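Day 20 of learning to bake bread from my grandmother's notebook and I finally got an ear on the loaf!! Kitchen smells amazing, I keep walking back in just to look at it.

Her recipe says 800 grams of flour and "enough" water. I settled on 677 after a lot of flat ones – wet, but it holds.
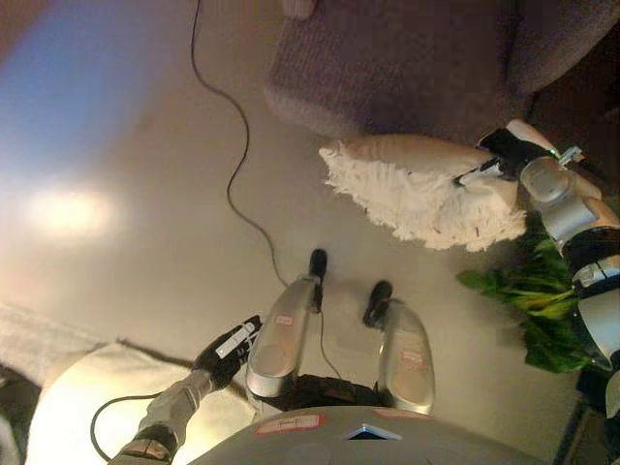

Big thanks to Mawuli Ansah for telling me to leave the dough in the fridge overnight. So much more flavor, and it's way easier to score cold.

Next up is her rye with caraway. I've got 400 grams of starter going and it doubled by noon!

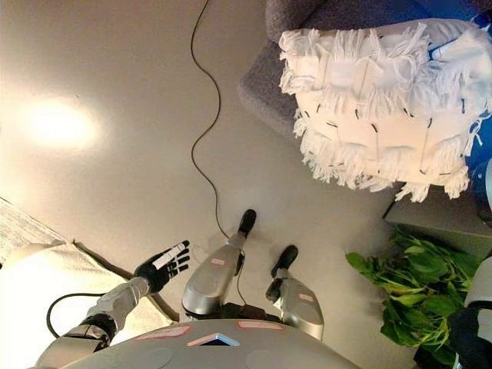 Also, if you have old family recipes, copy them out now. Half of hers are in pencil and I can barely read the plum cake.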